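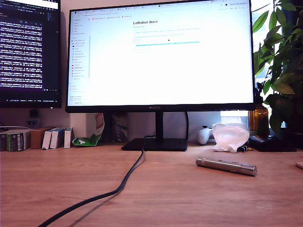
Melahat Karakaya reckons a Turcombe settle should never be waxed, and I've come round to her view. It's a high-backed bench, pegged and not glued, with a lidded box under the seat. I first sat on one in October and didn't want to get up!

12 shares · 11 comments

My favourites are the ones from the Çınar workshop, which mostly used ash (lovely stuff, bends like anything).
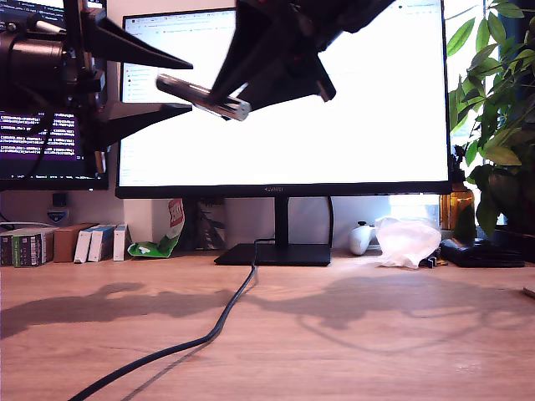

Silver cylinder held between two black fingers.

Sinan Kurtuluş made 528 of them there, each with his mark under the lid, and
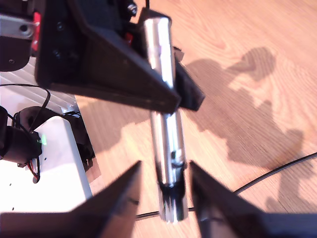 he charged extra for arms, so plenty of them have none.

© Fitdale, May 2018 | Contact | Back to top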